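# Chapter 4: Table Surfaces and Wood Grain

A table is touched more than any other piece of furniture in a building. People lean on it, write on it, drag things across it and spill drinks on it. For the person who makes or buys one, the top deserves as much thought as the frame underneath, and often takes up a larger share of the cost.

This chapter deals with light-coloured timber tops of the kind found in classrooms, libraries and meeting rooms. It covers grain, veneer, finish and light, in that order. Edges and joints are left to Chapter 5.

## Before you start

You will need a soft cloth, a desk lamp, a ruler and a sheet of tracing paper. Choose two tables you can get at easily, preferably of different ages. The reading on the Seltley library refit, at the end of the chapter, should be finished before Section 4.2.

## 4.1 Reading the grain

Grain is the record of how a tree grew and how it was cut. A log sawn straight through its growth rings gives narrow, parallel lines. A log sliced closer to the face of the rings gives broad waves, arches and closed ovals – the pattern many people think of first when they picture wood. Makers call the second kind flat-cut or crown-cut.

In a veneered top, a thin sheet of timber is glued to a core. The Folcombe tables discussed later in this chapter have a core of 41 mm, far thicker than the veneer it carries.

Direction matters too. Grain that runs the length of a table makes it seem longer, and scratches that follow the grain are harder to see than scratches across it.

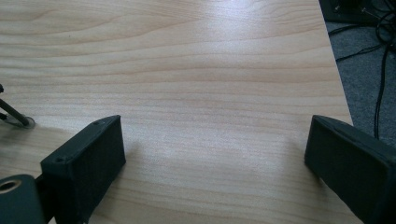 Colour is harder to judge than pattern. A pale top reflects a good deal of light, and under a ceiling fitting the glare can wash out the lines completely. Move a step to one side and they come back. For this reason, always look at a sample from more than two positions before you record its colour, and note where the light is coming from.

Trace a section of grain from each of your tables now. Mark the long direction with an arrow, and keep both tracings for the exercise in Section 4.2.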